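Category: Manipulation / Data and methods

Subject: Re: Weighing task, how many demos before it stops overshooting?
Date: Wednesday, March 18, 2026

Hello all,

Thank you for the thoughtful reply, and sorry it has taken me a while to get back to you. I wanted to have the second round of training finished before I wrote, so that I'd have something better than a hunch to offer (hunches I have plenty of, as the long-time readers of this list know!).

On March's question, quoted from the last digest:

> We are at Steller trying something close to your scoop-and-stop
> task, and our policy always pours too much. It does the approach
> nicely and then just keeps going. Did you fix this with more
> demonstrations, or did you change how they were collected?
> We have the same hand-held grippers and a wrist view only.

A little of both, but mostly the second. Our first set was 4,000 demonstrations, all collected by hand with the grippers, and every one of them ended at the right amount. That sounds like a good thing, and we were very proud of how clean it was. The trouble is that the policy never got to see what "almost there" looks like as a separate moment. People pour in one smooth motion and stop out of habit, and the slowing down at the end is so short that it hardly shows up in the training data at all.

So for the second round we asked for something that felt silly to the people doing it. They paused partway, held still, looked, and then carried on in small amounts. We collected only 1,000 of these and mixed them in with the old ones. The overshooting dropped a great deal, more than we got from any change to the network, and we had tried quite a few of those by then. I would start with the pauses and leave your model alone for the moment.

The beans themselves deserve a word too. We began with rice, and I'd steer you away from it, because a heap of rice looks nearly the same to a wrist view whether you have added a spoonful or not. Soybeans are big enough that the surface of the pile changes in a way the policy can pick up, and they're so much nicer to sweep off the floor afterward.
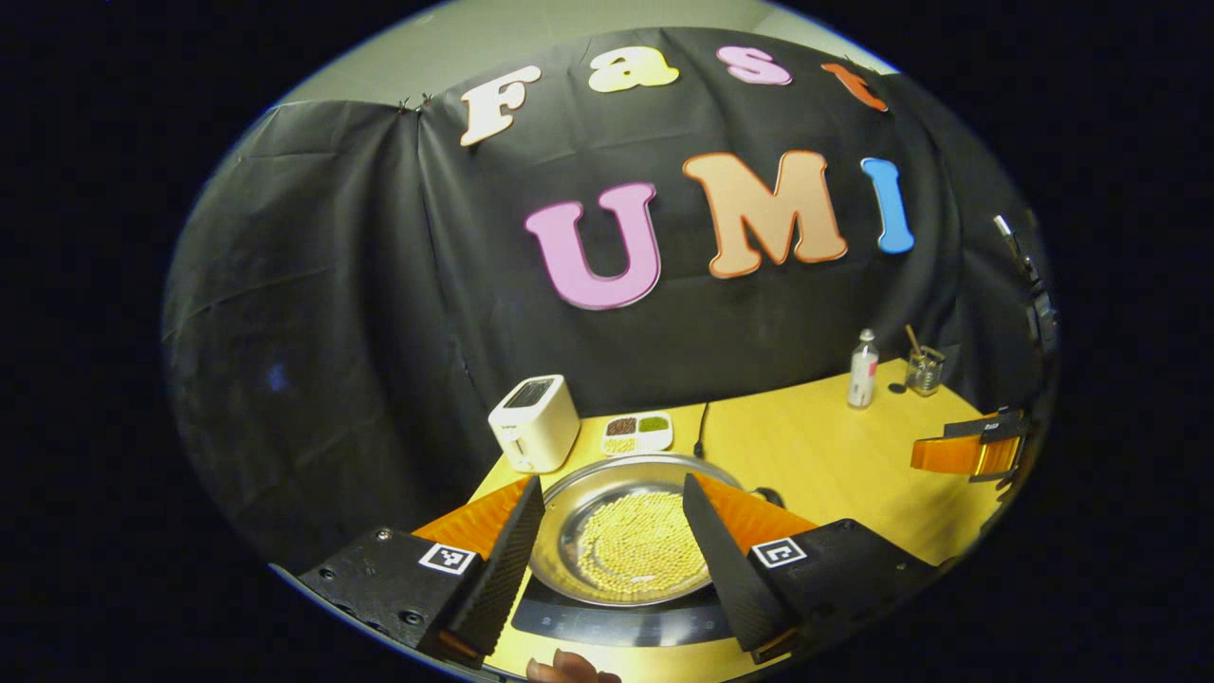

Setup notes, for those who asked

Keep the plate between the two fingers at the start of each demonstration. We were sloppy about this early on, and the starts were so scattered that the policy spent most of its effort sorting out where it was. Once we got strict about it, training settled down in about half the time.

Do check your markers before every session. Ours are the small black-and-white squares, one for each finger, and a bit of bean dust or a thumbprint is enough to make the width reading jump. We lost 20 demonstrations in one afternoon to a smudge, and it took me far too long to find it.

I'd also leave some ordinary things on the table. We took everything off for the first round, and then the policy was thrown by a jar. Now we keep a toaster, a bottle and a few other odds and ends in view and move them between sessions, and it has gotten much calmer about its surroundings.

We compared 2 policies in the end, with and without the pauses, using the evaluation script from the Wistadix repository. I haven't yet tried the Marchal variant of the task, where the target amount changes from run to run. That one is on our list for September, and I would dearly love to hear from anybody who has gotten it to work with wrist views alone.

If you do try the pauses at Steller, please write back and tell us how it goes, even if it goes badly!

Warm wishes from all of us at the Irnico bench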